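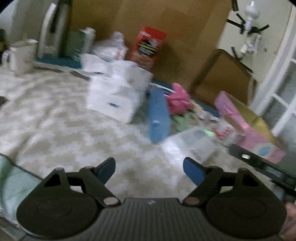 What is a sorting cloth? It is a large piece of fabric laid over a table, bed or floor, on which household things are put together before they are given a place, packed or thrown away.

Sorting cloth

A sorting cloth (also called a spreading cloth, and in some older household books a turning-out cloth) is any sheet, bedcover or tablecloth used as a temporary ground for tidying. It protects the surface under it and gathers crumbs and dust in one place. It also marks the limit of the work: what lies on the cloth is still to be decided, and what lies outside it is already settled.

Fabric

Most households use what they have. Old cotton bedcovers are common, as they are wide and can be washed often. Mottled patterns in beige, tan or off-white are liked by many people because small stains do not show on them. On a plain white cloth, on the other hand, small things such as screws, buttons and pills are found more easily. Very smooth fabric slides from a table and is seldom used. Rumpled cloth is a difficulty for tall objects, and bottles are usually placed near the edge or against a box.

Typical contents

The things that come onto a sorting cloth are mixed. Mugs and pitchers, boxes of different sizes, bottles, and goods still in their plastic wrapping may stand beside each other, as they come from the same shelf or the same bag. Large boxes are often opened first, for they can be used afterwards to hold smaller things. Translucent bags are a special case – their contents can be guessed but not always read, and it is usual to leave them closed until the end.

Method

There is no fixed method. A common one was set down by Woo-jin Jang in the booklet Gil, printed in Griltomau, which is still passed between households there. The shelf is emptied onto the cloth completely. Breakable things are moved to one side, food and medicine to the other. Each thing is then taken in the hand only once, if possible, and put where it will stay. Jang advises 2 cloths for a kitchen, one of them kept for wet things, and a working time of about 11 minutes for one shelf. When the cloth is empty, it is folded from the corners inwards and shaken outdoors.

Other writers find the rule of the single touch too strict, especially for papers.

Use in moving house

In Griltomau the cloth is also used when a family moves. It is spread in each room in turn, and at the end it serves as wrapping for the last box. The shop Kikport sells a hemmed cotton cloth for this purpose under the name Gamix, with loops at the corners for carrying. The turning-out of cupboards is traditionally done in January.

See also: Dust sheet; Furoshiki; Spring cleaning

Last edited 8/23/25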